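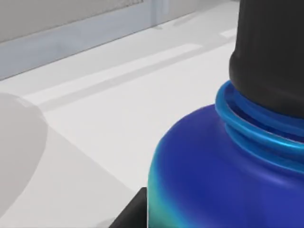 Blue bottle, black cap, threads showing at the neck.

How to get the smell out of a reusable water bottle (and the lid, which is usually the problem)

Updated 11/21/25

Quick one because I keep getting asked. Your bottle smells. You washed it, it still smells. You washed it again with more soap and now it smells like soap and also the other thing. OK.

Short version: take the lid apart, baking soda overnight, vinegar the next day, dry it open. Long version follows, with the bits people skip.

What you need

Baking soda, the cheap box
Plain white vinegar
Dish soap, unscented if you have it
A bottle brush with a long handle
A small brush, old toothbrush is fine
A wooden toothpick
Somewhere to leave things drying where they won't get knocked over

No bleach. I know people use it. Bad idea on a metal bottle, and you'll taste it for a week on a plastic one. And never in the same sink as vinegar, those two don't mix, I mean it, the fumes are dangerous.

Before you start – figure out where the smell is

Takes a minute. Lid off, smell the bottle. Put it down, walk away, come back, smell the lid. Nine times out of ten it's the lid. More exactly it's the gasket, the rubbery ring inside the lid. If your bottle has a straw it's the straw, or the bit the straw plugs into.

If it's only the lid you can skip step 2 and save yourself a night.

Step 1. Take the lid apart

Get the gasket out. Toothpick, slide it under, go around slowly. Not a knife. I used a knife on my old Mavwood and nicked the ring, and it dripped in my bag from then on. Replacement ring was 4 dollars plus shipping and took forever to come.

Look at how it sits before you pull it. Some have a flat side and a ridged side and they only seal one way. Take a picture on your phone if you're the forgetful type, I am.

Flip lids and spout lids have a second ring, smaller, down inside the spout. People miss that one for years. Push from the outside with a thumb and it should pop.

Some lids don't come apart. The Usex ones I've had are glued, far as I can tell. For those you soak the entire lid upside down and hope for the best.

Step 2. Baking soda soak for the bottle

Warm water, fill it most of the way. Baking soda – 3 tablespoons for a big bottle, less for a kids one. Swirl it. Lid OFF. Do not screw the lid on and shake it. Leave it overnight.

In the morning dump it, brush the inside, get up under the shoulder where the bottle narrows. That's where the film sits and it's the spot the brush skips right past. Bend the brush if it bends. If it doesn't, put in a handful of uncooked rice with some soapy water, hand flat over the top, shake, dump, rinse well.

Do the threads too. Outside of the neck, all the way around with the toothbrush. Every time you drink a bit runs down in there and just stays.

Step 3. Vinegar for the lid parts

Small bowl, half vinegar half water, everything goes in. Lid, rings, straw. An hour is enough. Longer isn't better, I left a silicone ring in for two days once and it came out sort of tacky.

Scrub after. The groove the ring came out of is the main thing. Toothpick wrapped in a bit of paper towel gets right down into it. You will not like what comes out. Keep going till the paper's clean.

Black specks that won't shift = mold in the rubber. Bin the ring, get a new one.

Step 4. Wash like normal

Dish soap, hot water, rinse more then you think you need to. Done.

Dishwasher? Check the bottom of the bottle. Painted and powder coated ones can chip or go chalky, and the vacuum insulated kind can lose their seal in the heat. I do mine by hand, except lids, top rack.

Step 5. Dry it apart, dry it open

This is the step. If you do nothing else on this page do this one.

Bottle upside down but not flat on the counter, it just traps the damp. Prop it on a rack, or lean it so air gets under. Rings laid out on a towel. Everything apart till the next day. Then put it together, and if you're not using it, store it with the lid off.

Pick a spot you don't cook in. I clear a strip of counter near the microwave and leave it all there overnight.

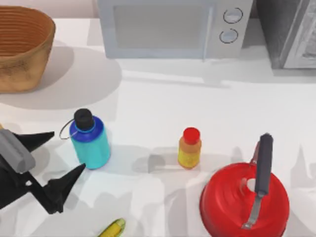
Microwave end of the counter, wicker basket over in the corner.

A basket is good for the small stuff by the way. Spare rings, straws, the tiny brush. Mine used to live in a drawer and I'd lose one a month.

How often

Water only – proper wash every couple days, take the lid apart once a week.
Coffee or tea – same day. Really. Milk in it, right away.
Protein shakes – rinse it within the hour or accept your fate.
Sports drink powder – same day, it gets in the threads and goes sticky.

Baking soda soak once a month or so, or whenever you notice.

Still smells?

Try it in the sun. Open bottle on a windowsill for an afternoon. I did this in July with a Keane bottle I'd forgotten in the car with half a smoothie in it. Two afternoons and another round of soda and it was fine.

Plastic holds smells worse than steel. If it's an old scratched up plastic one it may just be done. Scratches hold onto everything. I gave up on a Drarnby sport bottle after 3 rounds, no regrets, it's holding paintbrushes now.

Metallic taste in a new steel bottle is a different thing. Couple of washes and one vinegar rinse usually takes care of it.

Tablets

The cleaning tablets work fine. They fizz, you wait, you rinse. I paid 44 cents each last time which is a lot next to a box of baking soda that does the same job overnight. Handy for travel tho. They don't do anything for the lid unless you drop the parts in too, so take it apart either way.

Last thing, check the ring is back in before you fill it and throw it in a bag. Fill it, tip it over the sink, give it a squeeze or a shake. Ask my laptop.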